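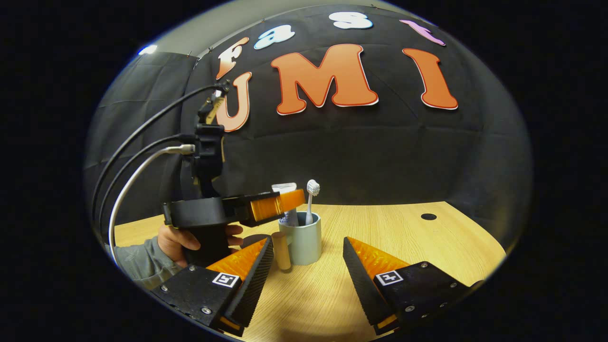 Home Guides Guest Rooms Small Repairs Contact

Section 7. Setting up the toothbrush cup
By Damián Figueroa, for the Quiroga guest house handbook
Revised in March

This section is for the person who prepares the rooms before arrival. It explains how to put the toothbrush and the toothpaste in one cup, how to place the cup on the table, and how to keep it clean during a longer stay. The bathrooms on the upper floor have no shelf, so the guests on that floor keep their tooth things on the table in the room.

What you need

One cup with straight sides. One new toothbrush. One tube of toothpaste. One dry cloth. A jug which shows milliliters, only for the first test.

Please use a cup of the cylinder shape. A cup which becomes narrow at the bottom looks nice, but it falls more easily when the tube is full and heavy. At Quiroga we use cups that hold 400 ml to the top. The smaller ones from Brurkulton are good for the toothbrush alone.

7.1 Preparing the cup

1. Wash the cup with warm water and a little dish soap. Rinse it two times.

2. Turn the cup upside down on the cloth and wait until it is fully dry. A wet cup makes a ring on the wood, and there is also a smell after some days.

3. Look inside the cup against the window. If you see a white line near the bottom, this is old toothpaste. Put in 50 ml of white vinegar, wait for some minutes, and rinse again.

4. Put your finger along the rim. If you feel a chip, do not use the cup. Give it to Corinne Doucet, who keeps the spare ones in cupboard 547.

Note: The jug is needed only when you receive cups of a new model. Fill the cup with water from the jug and write the amount on the list inside the cupboard door.

7.2 Putting in the toothbrush and the tube

1. Put the tube in first. It must stand upright, close to the wall of the cup. Check that the lid is closed until the end.

2. Put the toothbrush in front of the tube, with the bristles up and the handle down. The bristles must never touch the bottom of the cup.

3. Turn the brush a little so that the head does not lean on the tube. If they touch, move the tube back.

4. Let go slowly. The cup should stand without moving.

Note: With a half-empty tube, press the toothpaste toward the lid before you put it back. A soft tube bends over the rim and pulls the cup to one side.

Caution: Do not leave the plastic cap on the toothbrush head for the night if the brush is wet. The head must have air.

7.3 Placing the cup on the table

1. Wipe the table with the dry cloth. Our light wood tables have a fine grain, and the powder from dry toothpaste enters in it.

2. Put the cup at least one hand width from every edge.

3. If your table has a round hole for cables, keep the cup away from it. Water which runs into the hole goes to the power strip under the table – this has happened in the Trircombe room, and we had to change the strip.

4. Small objects can stay near the cup, but leave enough space to take the toothbrush with one hand. Things that stand on their end, like a little wooden cylinder or a lip balm, are easy to knock over. Put them a bit to the side.

5. Try it one time yourself. Take out the toothbrush, put it back, and look if the cup has moved. If it slides, there is water under it.

Caution: Do not put the cup directly against a curtain or other fabric. The fabric takes the drops, and on dark fabric the toothpaste leaves white points that are difficult to remove.

7.4 Care during the stay

Empty the water from the bottom of the cup every morning. For a stay longer than one week, wash the cup again as in 7.1. Do not throw away a guest's toothbrush, also when it looks very old. Ask first.

If the guest has moved the cup to another place, leave it there, except if it stands over the cable hole. In this case please leave a small card with an explanation.

7.5 If something is not right

The cup falls when you take the brush: the tube is probably too tall for the cup. Use a smaller tube.

The brush falls to the side: the cup is too wide. Turn the tube so that its flat side holds the handle.

There is a ring on the wood: rub it softly with a dry cloth, always in the direction of the grain. If it stays, write it in the room book. Do not use the Prutusmont polish for this – it makes the place darker than the rest of the table.

Next section: Towels and hooks

Comments

Donnie Semple
The vinegar worked for me, but I had to leave it in for an hour. My cup was pretty bad.

Zulema Valdebenito
Does the tube really have to go in first? I always put the brush first and have had no problem.

Damián Figueroa
You can do it also in your order. With a full tube I find it easier to see where the weight goes.

Damián Núñez
Cupboard 547 is locked on weekends. Where do we get a spare cup then?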